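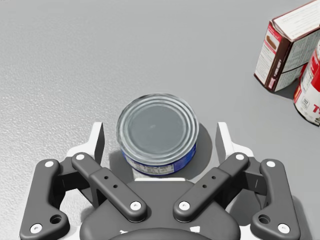

Short can with blue label, simulated view.

Bornwood Estate rodent and cockroach control: progress report to Nambridge Housing Fund
Last updated: June 20, 2024
Prepared by Othmane Kabbaj, contract lead

1. Period covered
This report covers the second stage of the grant, from the end of the baseline survey to the close of the first full baiting round. Costs are reported separately in the quarterly return.

2. Access
The estate has 454 flats in six blocks. Entry was gained to 400 of them. The remaining 54 were each visited twice and left a card with the office telephone number. Most of the missed flats are in Laskowska House, where the door entry system was out of order for part of the period. A third round of visits is planned, with two early evening slots.

3. Cockroach monitoring
Sticky monitors were placed in kitchens, bathrooms and service risers, 951 in all. Of these, 145 held one or more German cockroaches at first reading. Catches were heaviest in the risers on the north side of Kiva Court and in the ground-floor bin rooms. Gel bait was applied to hinges, pipe entries and the backs of kickboards in every flat with a positive monitor, and in the flats directly above, below and to each side. Residents were asked not to use shop-bought sprays near the bait.

Monitors are read again four weeks after treatment. Second readings are complete for Kiva Court only. Catches there are lower in the upper floors and unchanged in two risers, both of which have open gaps around the soil pipe. Further gel in those risers is of limited use until the gaps are closed.

4. Mice and rats
Mouse activity was recorded in all six blocks. Tamper-resistant bait boxes have been fixed in plant rooms and under stairs. Inside flats we have used snap traps in covered boxes where there are small children or pets. Rat burrows were found on the bank behind the garages and treated by hand, then filled with soil. Two have reopened.

A drain survey of the garage run found one broken gully. It has been reported to the estate's repairs team – no date has been given for the work.

5. Proofing
Bristle strips have been fitted to the bin room doors in four blocks. Wire wool and sealant have been used at pipe entries under sinks. Larger holes, and the two risers named in section 3, need a builder and fall outside the present grant.

6. Matters for decision
a) Whether unspent travel money may be moved to riser proofing at Kiva Court.
b) Whether the fund will write to the landlord about the gully.

7. Next period
Second readings in the other five blocks, the third round of access visits, and inspection of all external bait boxes.

Recent items
Baseline survey: summary of findings
Preparing your kitchen for gel treatment
Bin room cleaning rota, June
Reporting a sighting

2 comments | 5 shares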